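4.2 Pick-and-return on a raised surface

The second task in the Kornar suite stands in for a group of chores that share the same structure: clearing a bench at the end of a shift, putting a sponge back by the sink, taking a part off a fixture plate and setting it in a marked bay. In each case the machine must find one item on a surface, grasp it without pushing it over the edge, and set it down inside a region whose borders are known in advance. A person does this without looking for more than a moment. We use it because failures are easy to score and because it separates errors of perception from errors of grasping.

The work area consists of a green board and a floor divided into rectangular cells by blue tape. The object is a foam block, chosen because it deforms under excess force and so records poor grasps that a rigid block would hide. A trial begins with the fingers open and clear of the board. The policy receives the wrist view and joint positions only; it has no overhead camera and no depth input. A trial is scored as complete when the block lies fully inside the target cell and the arm has withdrawn. Touching the tape is allowed, but resting on it is scored as a partial placement.

The tape was not renewed during the study. Household and shop-floor markings wear, and a policy that works only with clean lines is of limited use. Figure 6 gives the wrist view with the block at a far position, where the approach is long and the target of the grasp occupies a small part of the input.
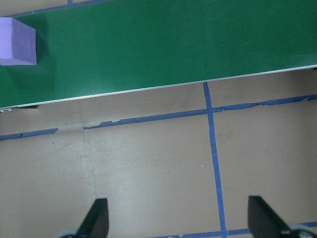
Figure 6. Wrist view for the pick-and-return task. The purple foam block is on the green board at upper left; the gripper fingers are open. Part of the horizontal tape is ragged and creased, while the vertical line is largely intact.

4.3 Results and failure types

We ran 1,402 trials across two policies, Sornora and Wolde, using the same arm and the same set of start positions. Both policies completed most trials in which the block started near the fingers. The gap between them opened at the far positions, where Wolde tended to close early and Sornora tended to stop short and search again. Searching again cost time but seldom moved the block, so we count it as the milder fault.

Of the failed trials, 111 were placement errors after a sound grasp. In these the block was carried to the correct side of the board and released across a line. Most occurred at cells with a worn border. We take this as evidence that the policies use the tape as a visual cue for the release point and do not rely on the joint positions alone. Masking the tape in the input, a test we ran on Sornora only, produced the same kind of error at cells with sound borders.

The board edge caused a separate problem. It has a thin, light trim that reflects the room lights, and both policies at times slowed or changed course on reaching it. Dimming the lights reduced this behavior for Wolde and had no clear effect on Sornora.

These results do not support the claim that either policy is ready for unattended bench clearing. One block on a plain surface is an easier case than a kitchen counter or the assembly bench at Datden, where items touch, overlap and differ in weight. Section 5 reports the tests with two objects.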